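Milagros Echeverri looks after hand-held grippers for Weltthorpe, and she'd like people to stop calling them maintenance-free. The phrase comes from the Diker sales sheet. I had brought a copy with me. She read it and handed it back.

"It has a lens, fingers and a hinge," she says. "Each of those goes out of line. What's free about it?"

The sheet also promises a recheck every 2,550 cycles. Echeverri does hers every 440, a number she got by logging when the fingers stopped closing square. I asked whether that was caution or evidence. "Evidence from one site," she said. "I wouldn't sell it to you."

Her routine takes 3 minutes per unit if nothing is wrong. She wipes the lens, checks that the marker block on top hasn't shifted, then opens and closes the fingers and looks for play.
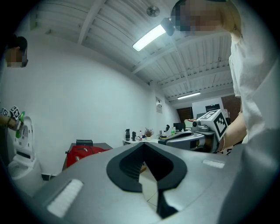
Hand-held grippers at the Weltthorpe site, two with marker squares on top.

Markers cause most of the arguments. Essam Belkadi, who handles the tracking software, thinks a slightly crooked block can be corrected later. Echeverri doesn't buy it.

"He says the software will absorb it. Fine, show me the before and after. I've been asking since June."

Belkadi, reached by phone, said the comparison was coming. He also said her log, at 808 entries, was "mostly handwriting."

I wasn't convinced by everything Echeverri told me either. She tightens the finger screws by feel and has no torque figure to give. When I pushed, she shrugged and said the supplier, Slaoui, had never given her one. She has written to them twice.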